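Nunditell Play Kitchen Set: User Guide
Search this guide Enter keyword Go

Section 4: Setting out and putting away

Use the set on a flat, steady table at the children's height. The Nunditell table top is white and wipes clean with a damp cloth. Do not stand anything heavier than the toy oven on it.

1. Wipe the table and let it dry.
2. Put the oven down first, with its door facing the open side of the table. Check that the door can be lowered fully.
3. Set out the larger pieces next — the pot, the colander and the plates.
4. Add the cups and the play food last. Leave space between them so that small hands can reach.
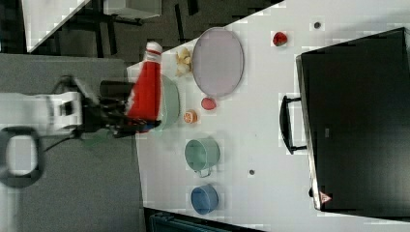
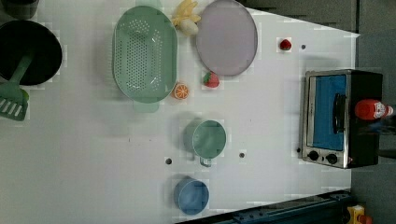 Note: the layout does not have to match the one used before. Children will move the pieces, and mixed plates and food do no harm.

5. At the end of play, sort the food from the dishes. Check the floor under the table for small items.
6. Wash the plates and cups in warm water with a little washing-up liquid. Dry them before stacking.
7. Wipe the oven with a cloth only. Do not put it in water.
8. Pack the dishes at the bottom of the storage box and the food on top.

CAUTION: Throw away any piece that is cracked or has a sharp edge. Replacement pieces can be ordered from Stistby using part number 114.

CAUTION: Play pieces must not be used for real food or placed in a real oven.

Contact Stistby, Unit 160, Stivbridge | Copyright Stistby | Back to top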